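打印本页 | 用电子邮件发送
2019/10/18 文:课题小组

一只布袋装得下多少菜?
“买菜与收纳”课题报告

我们小组这学期选的题目特别生活化:买回来的蔬菜水果怎么装、怎么分、怎么放。一开始有同学觉得这也能写成报告吗?结果做着做着,大家都停不下来了!

起因是三月份的一次问卷。我们在Biltham小区门口发了222份,收回200份,其中55份写着“买菜自己带布袋”。再往下看,很多人抱怨布袋软、没有形状,东西一多就挤成一团,想找根葱得翻到底。于是我们定了两个问题:第一,布袋里的东西按什么顺序放最好拿;第二,到家以后从袋子到篮子,怎么分最省事。

材料方面,蔬果全部用仿真模型,反复拿放也不会烂,颜色还特别好看。容器是一只印花帆布袋和2个塑料篮,一绿一蓝。后面靠角落放了一个白色双层小架子,专门摆零食,免得和蔬果混在一起。架子这个主意是从Higuchi收纳手册里学来的,手册建议“吃的先分生鲜和包装”,我们觉得很有道理。
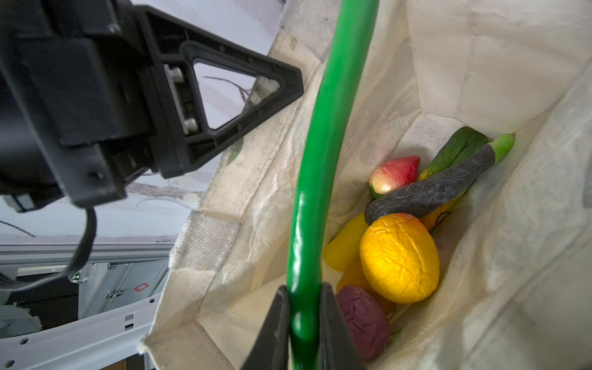
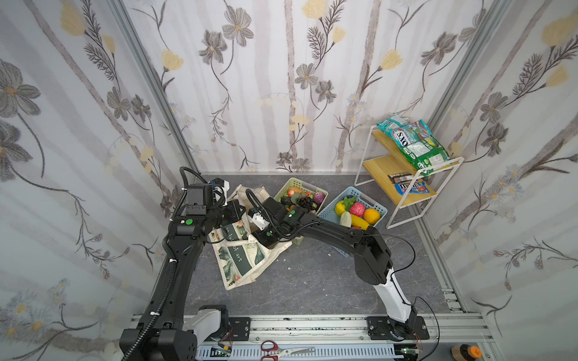 上图:帆布袋里的仿真蔬果,有黄瓜、苹果、黄甜椒和紫薯;下图:帆布袋、两只篮子和零食架。

先说布袋。我们试了两种放法,一种是随手放,一种是长的靠边、圆的放中间。后一种明显好用!像黄瓜、大葱这类长条的东西,贴着袋壁放,一眼就能看到;苹果和甜椒放中间,也不容易滚出来。随手放的时候,小个的总是沉到最底下,紫薯我们就翻了好几次才翻出来。

再说篮子。最初的方案是“一篮水果、一篮蔬菜”,听起来很清楚,可是真分起来大家吵得很热闹:柠檬算哪边?做菜也用,泡水也用。后来改成按“先吃、后吃”来分,葡萄和叶菜这样放不久的归先吃的一篮,耐放的归另一篮。改完以后争论少多了,连平时从不进厨房的同学也分得飞快。

零食架最简单,也最受欢迎。上层放袋装的膨化类,下层放巧克力和糖果。我们发现软包装容易从层板边上搭下来,下次想加一条小挡边,用Ukance的硬纸条就够了,剪一剪就能装上。

不足的地方也要写清楚。仿真模型的重量和真菜差很多,布袋装满以后提起来是什么感觉,这次没有测到;篮子也只有一种大小。下一阶段我们打算去Bamton菜市场买真的蔬果,重新装一遍,再请填过问卷的居民来试试我们的放法,到时候把提袋的感受也记进表格里。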